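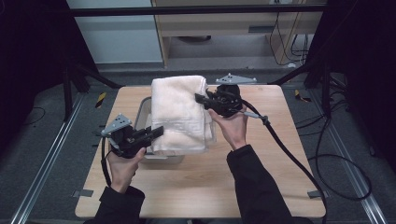
Visita à Willeck, 16/11/2023. Apontamentos escritos no comboio, desculpem a desordem.

Cheguei atrasado, perdi a apresentação. Fui direito à sala de recolha, no segundo piso. Alcatifa cinzenta, calhas de alumínio, cabos no chão por todo o lado. Tarefa do dia: toalhas. Dobradas, para dentro de uma caixa, com uma garra preta em cada mão. Cada tentativa é um episódio. Têm 1,183 aceites, querem 2,000 até December, perdão, dezembro (já escrevo em duas línguas).

Turnos curtos, 34 minutos e pausa. Perguntei pelos pulsos. Cansam, sim, mais o esquerdo. O Kalevi Harju mostrou-me a folha de rejeições: toalha largada cedo demais, dobra desfeita, mão parada muito tempo a meio. As paragens são o pior, disse ele, o modelo aprende a hesitar.

Variam a toalha, a caixa e a posição de partida. Também há bacia, com um pano branco no fundo, e uma toalha rosa-clara que dá mais trabalho, não percebi bem porquê. Deixaram-me experimentar. 18 tentativas, quase todas más. Sem tacto nos dedos a pessoa aperta de mais e arrasta a pilha toda.
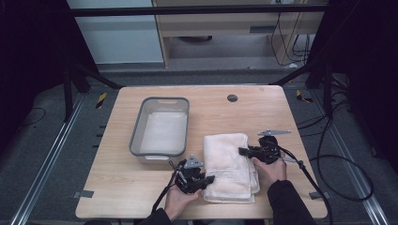
Aino Lehtinen acha que as más também deviam ficar guardadas, com etiqueta à parte, porque sem elas o sistema nunca vê como se recupera de um erro. Na Tevden fazem assim, segundo ela. O Kalevi não está convencido. Discutiram isto uns bons minutos e eu fui buscar café.

Falta-me ver a parte do treino, que é noutro edificio. Fica para a próxima, com a gente da Kovács.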